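Coaching Kit > Training Aids > Reviews
6 min read

Rilix Recoil Tackle Sled: a season with the single-man model

The Rilix Recoil is a single-man tackle sled for school and college American football programmes. It has one padded column on a sprung upright, a steel base with two runners, and a rear tray for ballast. We ran ours from the first week of July until the end of the regular season, on grass and on an older artificial surface, mostly with linebackers and defensive backs. It replaced a Jemico two-man sled that had cracked at the main weld and was no longer worth repairing.

Assembly

The sled arrives in two boxes. The base comes welded, so the work consists of bolting on the upright, fitting the spring cartridge and lacing the pad. The instructions are a single folded sheet and the torque figure for the pivot bolt is printed on the back, where it is easily missed. Tighten that bolt by feel and the column will develop side play within a few sessions. Ours did. After it was reset with a torque wrench the play went and did not come back.

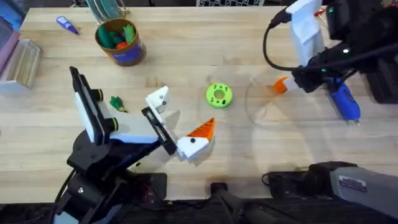
The spring cartridge has 6 positions, selected with a pin. Positions one and two are too light for anyone over school age; the column folds at contact and gives the player nothing to drive through. Three and four suit defensive backs. Five is right for linebackers. Six is stiff enough that technique starts to suffer, with players dropping the head to find extra force, and I stopped using it after the first fortnight.

Return speed

Most sleds in this price range come back too quickly. The player makes contact, wraps, and is then pushed off the pad before the feet have caught up. The Recoil has a friction damper on the return stroke, adjusted with a collar at the foot of the upright. With the collar fully open the return is as lively as on the old Jemico. Half closed, it comes up slowly enough for a player to finish the leg drive and reset his hands. It needs checking often. The collar has no lock and creeps open over a long session, so I put a paint mark on it and look at it between groups.

Pad

The pad is closed-cell foam under a coated fabric cover. It is firmer than the Honorato equivalent and a little narrower, which I prefer for teaching the near-shoulder strike. The cover is laced at the back, and the lacing loosens after rain. One eyelet pulled out midway through the season. Rilix sells replacement covers, though not eyelets, and we had ours repaired at a sailmaker's. There are no target markings on the pad. Tape works, but it leaves residue.

Ballast and movement

Empty, the sled slides too freely on grass to be of use. The tray takes two sandbags comfortably and a third if you strap it. On the artificial surface the runners bite less and chatter over the seams, so the third bag is needed there for any drill that finishes with a drive. The optional wheel kit fits at the rear and lets one person move the sled across a car park. Without it, moving the sled is a job for two. 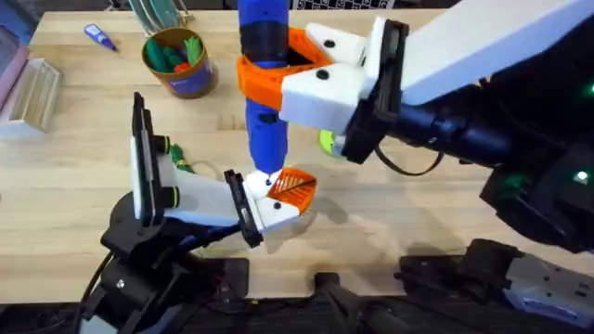 Tellitham Sidings

Durability

I did not keep an exact log of hits. A normal defensive period gave us 30 repetitions per player group, and the sled was out on most training days. At the end of the season the base welds were sound, the runners had worn bright along the leading edge, and the spring had lost a small amount of preload. Powder coat has chipped from the tray where the sandbags rub. There is surface rust at the chips and none elsewhere.

Price

We paid 700 pounds for the sled, with the wheel kit extra. The Honorato single is listed at 509 and is the obvious comparison. It has a better cover and a wider pad, but no return damping and only a fixed spring, so it suits one age group at a time. For a programme with a junior side sharing equipment with seniors, the adjustable cartridge is worth the difference. For a single adult squad the case is weaker, and I would look at the Honorato first.

Verdict

Recommended, with the pivot bolt torqued properly and the collar marked. I would like a locking collar, metal-backed eyelets and position six left off the cartridge. Spare springs are a stock item and ours came on a Thursday, two days after ordering.

Related reviews
Honorato Single Sled: first impressions
Blocking shields compared
Jemico Agility Bags, second edition
Choosing runners for artificial turf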